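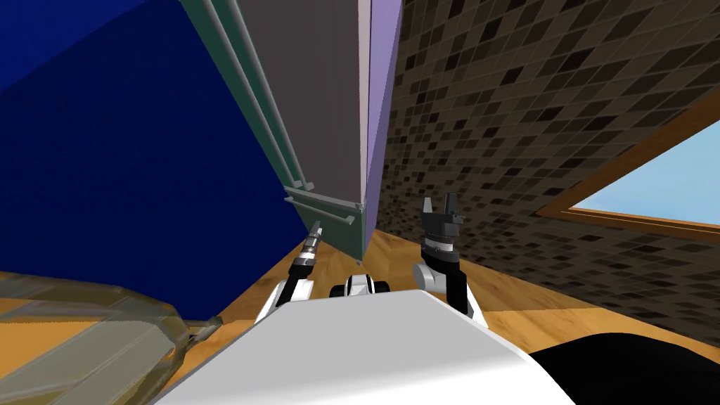 Filach Staff Kitchens -- Sutgate site
Minutes of the automation working group, October

Present: Kelly Bickerstaff (chair), Widad Boutros (kitchen lead, mornings), Taner Kırmızıgül (simulation and controls), Zuleica Amaral (staff representative)
Apologies: Diệp Nông (stores). Written comments received and read under item 4.
Start: 2:10 p.m.

1. Minutes of the previous meeting
Accepted with one correction. Item 3 should have read "put away," where it said "cleared away." Clearing tables is not part of the Raso trial.

2. Simulation work
Taner reported on the cabinet task. The two-armed Raso model is being run in the simulated kitchen supplied by Assunção. The task is to come up to the tall cabinet, get hold of a handle and open the door without touching the side panel or the wall. Since the last meeting there have been 152 runs, and the door was opened fully in 139 of them. Most of the others went wrong at the lower door. The controller picked a wrist angle that left no room to pull, then stopped on the force limit.

Widad asked if stopping on the limit counts as a failure. Taner said it does for the score. On the real floor it would mean a person walks over and resets it.

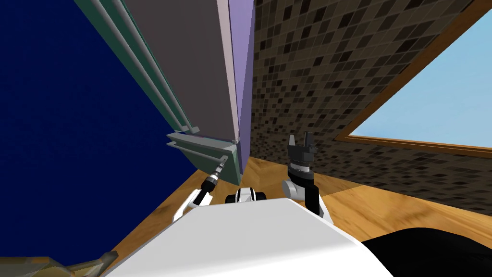 Raso model at the tall cabinet in the simulated kitchen. Left wrist close to the lower door handle, right gripper open.

Kelly asked how near the model is to our own kitchen. Taner said not very near in looks. The simulated room has a wooden floor and mosaic tile, and ours has neither. He is more concerned about handles. The Sutgate cabinets have recessed pulls on two of the base units, and nothing in the simulation matches those yet. He needs measurements before he can add them.

Action: Widad to measure the handles and door swings on all base units and send them to Taner.
Action: Taner to add recessed pulls and run the lower door again. Results by door type, please, not one total.

3. Effect on shifts
Kelly repeated that the trial covers putting away clean pans and trays after lunch and nothing else. Sutgate serves almost 370 lunches a day, and the put-away takes up most of the last hour for whoever is on the late shift.

Zuleica had spoken to all 16 kitchen staff. The main points they raised:
- The late shift wants to know if that last hour stays on the rota. Several people depend on it.
- People asked who is responsible if a door is left open and someone walks into it.
- Two people said they would be glad to stop lifting the large trays. One said the lifting does not bother her but the rushing does.
- There is worry that resets will become an extra job with no time given for it.

Kelly said no hours will be cut during the trial. She could not say the same for after the trial and did not want the minutes to suggest otherwise. Zuleica asked for the first part in writing, signed by site management. Agreed.

Widad said that if the robot does the put-away, someone still has to check where things went. At present the person who puts the pans away is the person who knows where they are the next morning. She would like the check written into the rota as a task, with minutes against it. Kelly thought this was reasonable but wanted to see how long it takes first.

Action: Kelly to get the written statement on hours before training starts.
Action: Widad and Zuleica to draft a task sheet for checks and resets.

4. Stores (written comments from Diệp)
Diệp wrote that shelf labels are out of date in the tall cabinet and that staff go by habit. He asked that nothing be relabeled for the robot unless people can read the labels too. Agreed without discussion. He also asked where the robot will stand when it is not in use, as the space by the stores door has been mentioned and that is where deliveries are left. Taner said the charging position is not fixed. Stores door ruled out.

5. Training
Assunção has offered one session on site. Widad does not want it held over lunch. Zuleica asked for two sessions so that both shifts are paid to attend. Kelly to ask. The stop button will be covered first, with everyone pressing it at least once.

6. Any other business
The dishwasher on the left side is leaking again. Not for this group -- Kelly to pass on.

Meeting closed at 3:25 p.m. Next meeting in November, same room.

Comments (3)

lateshift_sut
Item 3, can the statement on hours go on the noticeboard as well? Not everybody looks at this page.

Kelly Bickerstaff
Yes, it will go up by the lockers when I have it signed.

M. from dish
The top shelf of the tall cabinet is where we keep the big lids. Is it supposed to reach those? They slide out when you open the door.

Related items
Automation working group: minutes, September
Late shift rota, Sutgate
Who to call when equipment stops
Raso trial: terms agreed with staff

This site uses cookies to keep you signed in and to count page visits. Accept | Manage settings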